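Bresel Path, East Side

Photos by Areti Kourkoulas and Diễm Bạch
Posted Jun 8, 2021

This page covers the stretch of the Bresel path that runs behind the houses, where the neighborhood group has been keeping track of the pavement and the bank. The first set of pictures went up in February. Click any picture for the larger version.
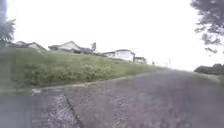 The path at the bend to the right, with the grass bank and the row of houses up top. The crack in the asphalt is on the left side, near the concrete edging.

Notes on this stretch

Surface: Coarse asphalt, rough but fine for walking and for most bikes. Narrow tires and scooters will feel it. The patch to the left of the crack is smoother than the rest.

Bank: The grass is uneven and weedy. The city mows this side on a different schedule from the ball field, so it tends to get long in early summer. Please stay off the slope after rain.

Length: The full path is 3,495 feet from the Güneş Street gate to the footbridge. The bend is around 100 yards in from the gate.

Access: Street parking only. There are 18 spaces by the ball field, and they fill up on game nights. The gate on Güneş Street is open from 8 in the morning until dark.

Reporting a problem

Cracks, litter and broken edging can be reported at the parks office or through the form on the contact page. Say which side of the path it is on and how far it is from the nearest gate. If you have a picture, attach it to the form.

Back to all galleries
Next: Footbridge and Lower Path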